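Nursery notebook, Erine site
Nov 26, 2019
Reading time: 2 min

Counted the survival in the Clomside block this morning, before the wind came. We planted 2051 seedlings there in the spring and 1657 are alive. I expected worse after the dry summer. The losses are mostly on the upper slope, where the soil is thin and the grass was not cut in time. This is my mistake, I wrote it on the plan and then did not go.

Phyllis Garside asks if we should replant the gaps with the same oak. I would prefer to try hornbeam on the upper part, it suffers less from the sun. We have 600 in the trays and they have good roots.
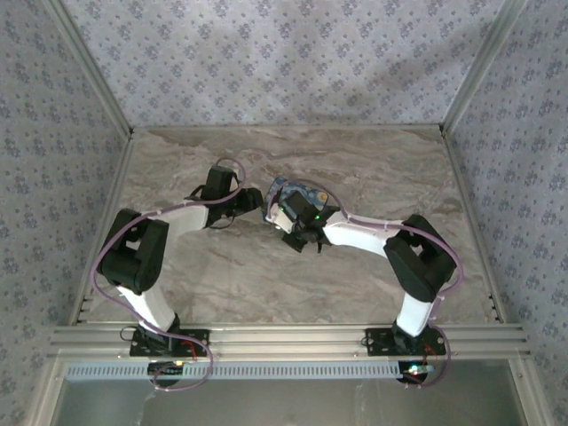
For the hornbeam we need the tree guards from Osavow, the short type. The tall ones fell over in Bakhtiari field and the deer ate what they wanted. Also please use 2 stakes for each guard on the slope, one is not enough.

To remember: the mulch must not touch the stem. I found several seedlings with soft bark at the base, all of them with mulch piled up high. I pulled it away by hand but did not finish the lower rows.

Soil samples from the upper slope are in the cold room, not labeled yet. Will do it tomorrow.

Recent entries
Acorn storage, second check
Deer damage in Bakhtiari field
Repairing the drip line

Contact | Copyright Erine Nursery | Back to top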